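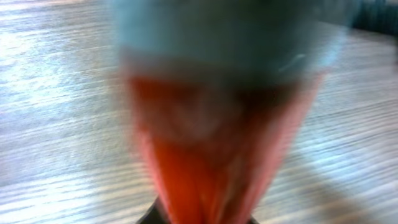
Wrist cam, bench 2, Friday. Blue over orange, blurred.

Pick cell notes, week four. Writing this up before I go as I won't remember it on Monday.

Ran the Pumphrey order on the cell from 7.30. Arm on the picks, two of ours on packing, one on the infeed. Same layout as last week except the tote stand has gone 50 mm further back, so whoever is packing doesn't have to lean. Delgate said the guard line is fine where it is. Have asked for it in writing.

Blur first. Wrist images still useless on anything taken while the arm is moving. Colour survives, shape just about, edges don't. No hope of reading any marking off a frame like the one at the top. Exposure is too long for the speed we're running at, and the glare on the left of the table is making it worse I think - the auto setting hunts every time the arm swings over that side. Tried the blind down after dinner. Bit better. Not tried: fixed exposure, second lamp. Do both seperately or we won't know which one did it.

For now: settle pause before the grab. Put in at 11ish. Costs us time on every pick and the packers noticed straight away. One of them said it looks like it's thinking. It did make the day calmer though, see below.

Numbers, such as they are. Quota for the shift was 2,000. We didn't make it. Stoppages logged 69, nearly all of them before the pause went in. I've not split them by cause yet, the cause codes on the panel are rubbish (three of them mean the same thing and one means nothing). People press the top one because it's nearest. Would do the same myself. Need a short list in normal words: dropped it, couldn't see it, wrong thing, stopped by me. That'd do.

People side. More to say on this than on the arm.

- Rotation. We said an hour on each spot. In practice everyone wants infeed and no one wants the packing spot next to the arm. Noise isn't the trouble, it's the pace. When you pick by hand you set your own speed, slow down for a chat, speed up before break. Now the totes come when they come. After the pause went in they came a bit slower and more even and the grumbling stopped by about dinner. Worth remembering before we go turning the speed back up.

- Hands and backs. Both packers said shoulders better than on the old line, wrists the same or worse. Less reaching, more of the one movement. Want the physio from Fekmont site to come and look at the packing height. Bench isn't adjustable and it should be.

- Clearing a stop. Officially this is a tech's job. There's one tech across three lines, so unofficially it's whoever is stood there. I watched it done properly and I watched it done with one foot over the line and an arm through. Had a quiet word. But the fault is ours, you can't leave someone waiting on a tech with totes backing up behind them and expect them to stand there. Either train the packers to reset it and pay them for it, or give us a second tech. Have put both to the office, they will pick whichever's cheaper.

- Pay grade, following from that. If they're reading the panel and resetting and logging causes then it isn't the same job as on the sheet. Raised in February, still "under review". Raising again.

- The older hands know things the cell doesn't. Example: one of the packers can tell from the sound when a grip is going to slip and gets a hand ready at the chute. Not in any procedure. Asked her to talk me through it and got half a page of notes, will type up. If she'd gone to Lavodholm in the last round of transfers we'd have lost that and not known.

- Screen. Faces the wrong way. Whoever is on infeed can't see it without turning round. Easy fix, just needs a longer cable.

Break times: tried stopping the cell for morning break instead of covering. Everyone went off together for the first time since it went in. Restart was clean. I'd like to keep this and I expect an argument about it. The cover person was costing us nearly as much in muddle as the stop did.

Gripper. Pads wearing on the inside faces, not bad yet. Spares on order from Delgate, no date given. Wiped down at end of shift. Don't use the blue roll, leaves bits, use the proper cloths in the drawer under the panel. Somebody has moved the proper cloths.

Saved the wrist images from the morning and the afternoon in seperate folders so we can compare before and after the pause. Haven't looked at the afternoon lot properly. If they're still smeared when the arm's meant to be stopped then it isn't stopped, it's ringing, and that's a mounting problem and not a camera one. Check the bracket bolts before touching any settings!

To do
- fixed exposure test, then lamp test, not both
- bracket bolts
- cause list, four codes, plain words
- cable for screen
- chase Delgate re pads AND guard line letter
- packing height
- find cloths

Left the pause in for the weekend shift. Note taped on the panel saying please leave it alone.

Comments

nights, line 3: Read the note. Left it alone. Ran fine, two stops all night and one of those was a split tote. Cloths are in the first aid cupboard, don't ask me.

Packing: agree about break. Please keep the break. Also the chair that was by infeed has gone and we'd like it back.

Tech: bolts were finger tight, top two anyway. Done up and marked with paint pen. Not looked at images since. I'm all for packers doing resets if they get the training first, not after.

Office: pay grade query received, will come back to you.

Recent entries
Pick cell, week three - tote stand and infeed
Pick cell, week two - mostly stoppages
Label printer, again
Moving the Pumphrey racking
Visit to Lavodholm, notes on their packing line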